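Notebook, blood bank bench, 4/25/20

Picking this up again after far too long. The last proper entry on the transport boxes was in January, and I had to read it twice before I understood my own handwriting, so I'm going to try to be kinder to whoever opens this next (probably me).

The question is still the one we started with. When the Vevavitz clinic calls for red cells, the box has to leave our bench, ride over in the van, sit wherever it gets put down, and still be at or under 10 °C inside when somebody opens it. The old boxes did that on a good day. The new Budberg box is supposed to do it for 90 minutes with no fuss at all, and I would dearly like to believe it.

No real units used, of course. I made up dummy bags with the glycerol mix, 400 mL each, and left them in the bench fridge overnight with the cold packs on the shelf underneath. One Clarau probe is taped between two bags in the middle of the stack and another sits up near the lid, where I expect the trouble to come from.

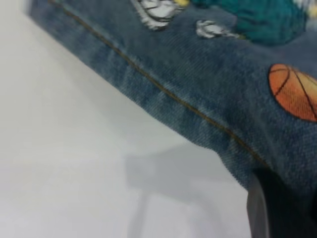 First run, lid shut

Very pleasant and very dull, which is what you want from a box. The middle probe hardly moved. The lid probe crept up early on, then settled down and stayed there to the end. I wrote the readings on the back of the packing sheet and then copied them into the log, and I have stapled the sheet in as well in case I copied one wrong.

I did fiddle with the way the bags sit. Laid flat they slump toward one corner as soon as you tip the box, and then there is an air gap down the far side. Standing them on edge with the folded towel between them and the wall keeps everything snug. It takes a bit longer to load, but after a couple of tries it goes quickly enough, and I think the evening folks will forgive me. 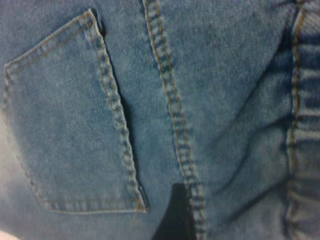
Blue denim, patch pocket at left

Second run, same load, lid opened partway through. I let it stand open while I read out every label and checked it against the sheet, because that is how it really goes at the other end when things are busy and two people are trying to check the same bag. The lid probe jumped to 12 °C and took its sweet time coming down again. The middle probe stayed under the limit, but it was climbing, and I wasn't comfortable watching it.

So I would not call this a pass yet. The bag closest to the lid is the one people grab first, and neither probe was truly on that bag. I should have thought of that before loading! Next time a probe goes right against the top bag, tape side out, and I'll leave the one in the middle alone.

Also the Ishida labels smear if you handle them with damp gloves. Nothing to do with temperature, but a smeared unit number is its own kind of delay and I'd rather we dealt with it now. Dry your gloves before you touch them, please. 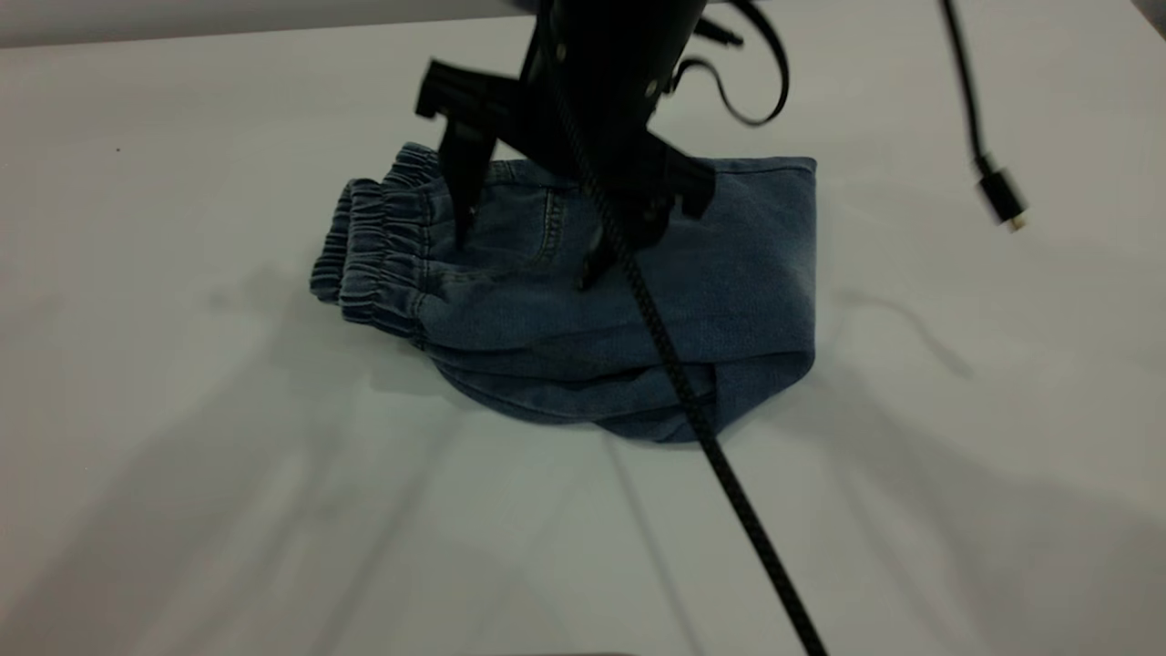

Still to do

- Repeat the open-lid run with the probe on the top bag
- Try it with the cold packs on top instead of down the sides
- Ask the van crew where the box really rides
- Check the Clarau probes against the bench thermometer again
- New roll of tape, the old one leaves glue on everything

Dummy bags are back in the bottom of the bench fridge, marked NOT FOR ISSUE in big letters. Please don't move them up a shelf.

Comments

nightbench: The box rides behind the passenger seat, right by the heater vent. I've moaned about it before. Might be worth a run with something warm alongside.

redcap_lab: Thank you for the note on standing the bags on edge, I'd been laying them flat all this time. Does the towel need to be chilled too?

benchnotes: Yes, I kept it in the fridge with the bags, sorry, should have written that down. And oh dear about the vent. Adding it to the list.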